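Sidton 手持夹爪套件夹小饰品够用吗？值不值得买基础版

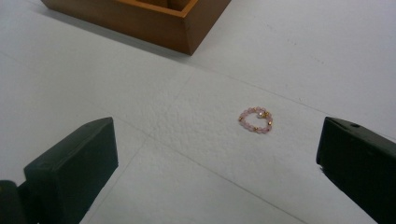 串珠小戒指，夹爪张开，还没碰到

提问

想买一套 Sidton 的手持夹爪，用来录分拣小饰品的演示数据，后面拿去训练机械臂。东西都不大，串珠戒指、耳钉、细链子这类，从白色台面上夹起来，放进带隔断的木盒里。

看了 Osness 店里的页面，基础版只带一副硬指，进阶版多一副软垫指和一块标定板，差价534元。页面上写最大开口70毫米，没写最小能夹多厚的东西，问客服也只回复“小件可用”。

想问用过的人：
1. 硬指夹这种平放的小圈行不行，会不会打滑？
2. 开口这么大，夹小东西的时候好不好控制？
3. 软垫指有没有必要一起买？

预算有限，能用基础版就用基础版。

回答一（已采纳）

我们用基础版做过差不多的活，录了两个多月。

硬指能夹。戒指平放的时候，不要从正上方直着往下戳，指尖稍微斜一点，两边贴着台面往中间收，夹住外圈再抬。切面珠子比光面的好夹，光面圆珠容易从指尖中间蹦出去。力不要大，弹力线串的圈一捏就扁，扁了以后松手会弹，放进格子的位置就不准了。

开口大不影响夹，影响的是速度。从全开到合上行程长，新手容易在最后一段收得太快。我们的做法是靠近之前先收到一半，再对准。前44条录得很难看，全删了，后面顺手了基本条条能用。

台面比夹爪更值得花心思。我们一开始直接在硬桌面上夹，指尖刮桌子，薄的东西也插不进去。后来铺了一层有点软的白垫纸，指尖能往下压一点，好夹很多。纸有褶子没关系，别反光就行。

耳钉可以，细链子不行，硬指夹链子十次掉一半。要是链子占的比例高，还是买进阶版。

另外木盒离夹取位置别太近，手腕转不开，夹爪后面那截会碰到盒边。

回答二

软垫指我单独买过，不推荐一开始就买。垫子是粘上去的，用到第11天边角翘了，找 Osness 换了一副，运费自己出。夹链子确实比硬指稳，夹戒指我没觉得有区别。

标定板可以自己打印，尺寸在说明书最后一页，贴平就行。

还有一个页面上没写的：指尖上有螺丝孔的那种可以自己换指头，Condori 有卖尖头的，夹耳钉比原装的好用。下单前先问清楚孔距，我买的第一副装不上。

回答三

我用的是 Brarkgate 那款，便宜，夹小东西也还行，就是扳机偏硬，录久了手酸。Sidton 的没用过。

提问者补充

谢谢，先买基础版，链子那部分往后放。垫纸已经铺上了，螺丝孔的孔距问了客服，等回复。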